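Talk notes – packing soft things for the mail
Drinmont small sellers' evening, 19th October

**Before I start:** thank Janka Jurčo for the room and the projector cable. Ask who has shipped a sweater in a box. Wait for hands. Ask who has paid for shipping the air around it!

## Opening

I love a packing table. I really do. I've spent most of the year at the one in Jukville with Ludmila Zelenák, and I still get a kick out of seeing a lumpy bag sit down on the scale and come up with a number. Weighing is where the parcel stops being a thing you made and starts being mail.
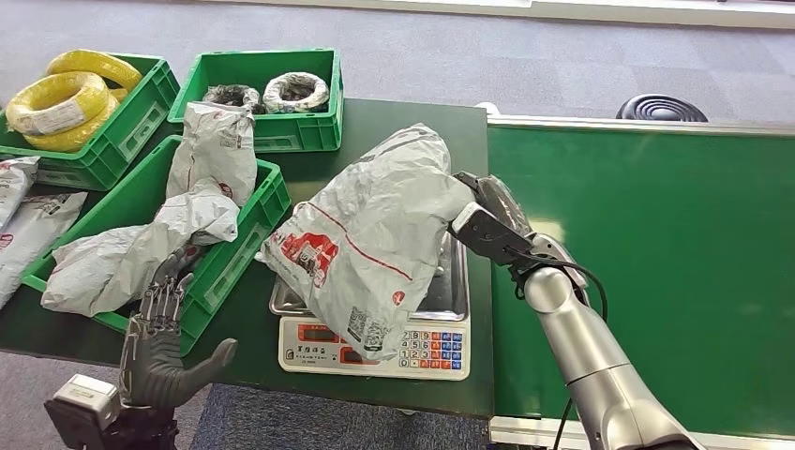
Weigh after the label goes on, with the bag fully closed. We used to weigh the item bare and add a guess for the bag and the tape, and in August we had 11 parcels come back for extra postage. All of them were only just over the line. Ludmila pinned the slips above the table and they're still up there.

Keep the bag off the table when you read the number. Soft mailers slump, and a corner resting on the tabletop takes some of the weight with it. Lift it, set it down in the middle, let go, read. (Do the arm gesture here, it gets a laugh.)

Story if time: Juraj Vávra and the 400 gram scarf that wasn't.

## Crates and colors

Slow down for this part, people always want to write it down.

- Crates beat shelves for a small table. You can slide them, swap them, and carry the whole lot to the car.
- One kind of thing per crate. As soon as you mix, you start digging, and digging is what creases everything.
- Bright colors help so much. Yellow is my favorite – your eye finds it before you've even finished turning your head.
- Crumpled is fine for wrappers and bags you plan to use as filler. Keep those apart from the good ones.

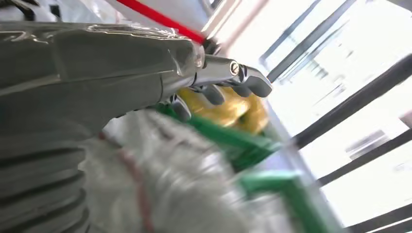
## Wrapping fabric

Now the fun bit. Hold up the sample blanket, pass it along the front row.

Fabric wants to be round, and mailers want to be flat. You're making peace between them. Fold loosely, wrap it in clear film, then press the air out from the middle toward the open end with your forearm. Khrystyna Derkach showed me the forearm thing and it cut my time per parcel to 2 minutes.

Have the outer bag lying ready beside you before you pick up the fabric. If you have to go looking for it with your arms full, the folds are gone by the time you get back.
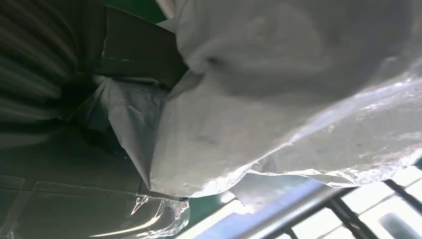 *White fabric and clear film, with a folded gray plastic sheet alongside.*

Leave a bit of softness in the bundle. A hard, tight roll puts all the strain on the seam of the mailer. Juraj Beneš will ask about vacuum bags, he always does – say yes for duvets, no for knits.

## Questions

Likely ones: wet weather (film first, always), reusing mailers (please do, cover the old label completely), tape width (wide).

Leave 2 spare mailers at the front for anyone who wants to try folding. Scissors are in my blue bag.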